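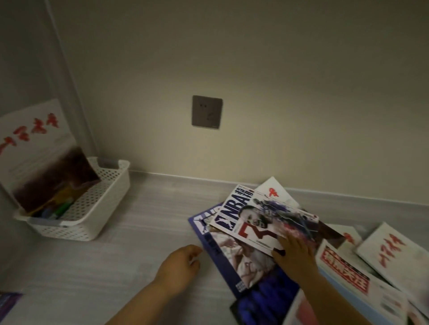
Shelf task, magazine pile and white basket, head camera view.

October, 14:20. Malis arm, shared bench.

Collected hand demos for the shelf tidy-up. Goal state is magazines stacked square on the right, booklets upright in the perforated basket. Total now 284 clips. Dropped 9 where the wrist left the view before release.

Glossy covers are the problem. With a hand pressed flat on the NBA issue the tracker holds the palm but swaps ring and little finger against the busy print. White booklets with red lettering segment well on their own and merge when they overlap. Tried a lower threshold, no better. Wen-hsiung Liu suggests labelling cover edges by hand for a subset. Will do 40 and retrain.

Slide-then-lift still has no equivalent on the arm. Rubber pad on the Filby finger grips one cover and drags the one underneath. Cut a softer pad, 3 mm, glued, curing overnight.

Log drive at 1,774 files, needs clearing before the next run.

To do: recheck camera tilt, grey card for white balance, order spare servo horn.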